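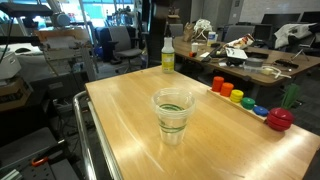

3.2 Household water use and reported storage

The survey covered 138 households in Barilov and the adjoining settlement of Bosirport. Each household kept a diary of drinking water drawn from the tap, from bottles and from stored containers. Entries were made by the adult who prepared most of the meals. Diaries with more than two missing entries in a row were dropped before analysis.

Figure 2. Drinking cup with a small amount of water, on a wooden table.

Volumes were recorded in cups and converted to milliliters using the fill levels each household marked during the first visit. This step removed most of the error noted by Kaczmarczyk and Rusnak in their earlier work, where a single standard cup was assumed. Water poured but not drunk was entered in a separate column. In households with children under six, that column was filled in more often, and the amounts varied widely between entries.

Stored water was sampled in September. Of the 431 samples taken, those from wide-mouthed containers showed the greatest spread in free chlorine. Samples from narrow-necked containers were closer to the tap values. Tank capacity had no clear effect below 2,000 liters, and too few larger tanks were present to test the relation above that level. Diary totals and meter readings were compared by Brabec using the procedure in Section 2; the remaining gap is treated in Section 4.

Correspondence: Bereket Berhe, Purkaris Water Study Group. © 2019 The authors. Back to top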